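Clarkance Kitchen Routine, Set-up Guide
Section 6: Running your first oven chore

Can a machine do kitchen chores yet? Some of them, yes, and this one is great fun to set up! Allow 16 minutes the first time.

1. Spread the mat flat on the table and smooth out any creases.
2. Set the toaster oven at one end of the mat. Unplug it.
3. Fold the oven door all the way down. The Gullia planner can't open it for you in this release.
4. Stand the spare plates in the rack at the other end.
5. Lay one plate flat in the middle and put a single item of food on it.
6. Load the routine "Plate to oven" and set the speed to 70 percent or lower.
7. Press Start -- and keep one hand near the stop button.

Note: Mugs and trays can stay out. Working around ordinary clutter is half the point.

Caution: Keep your hands off the mat while either arm is powered.

Eggplant on a light blue plate, oven door down:
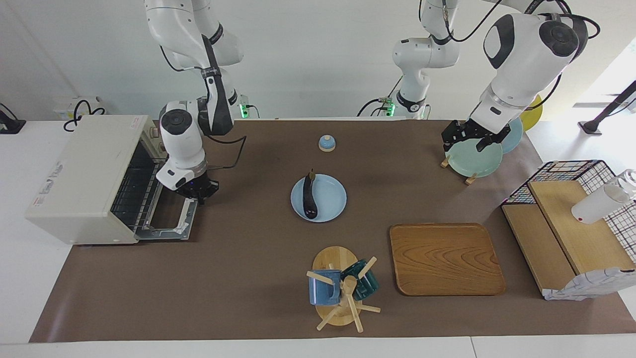
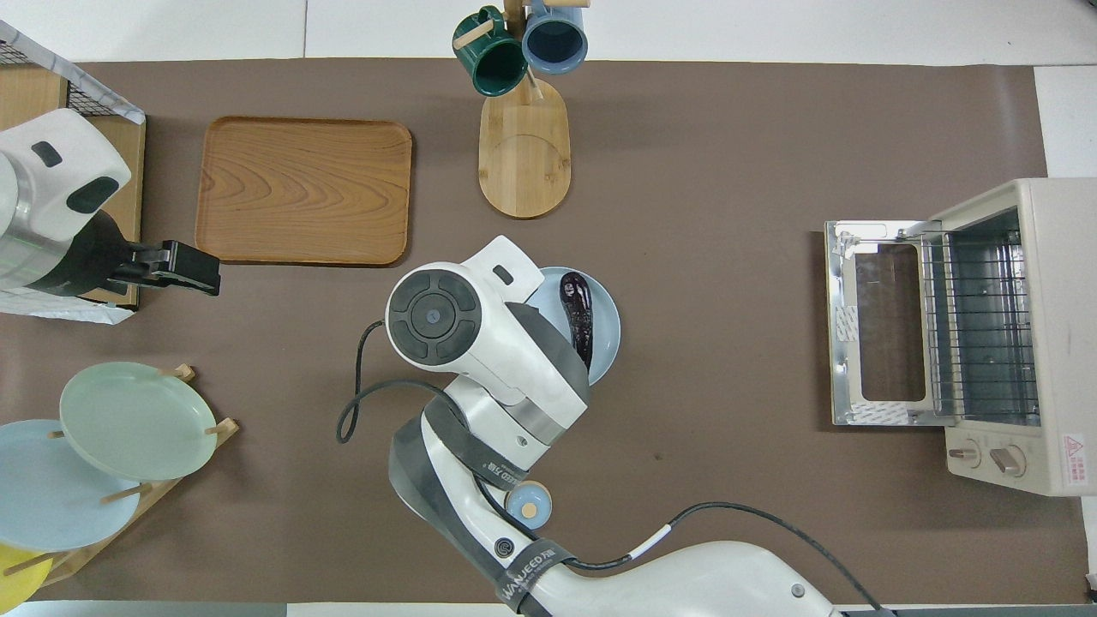

Can I leave the arms to finish a chore on their own?
Not with this release. Stay within reach of the stop button for the whole run, and switch off both arms before you clear the table.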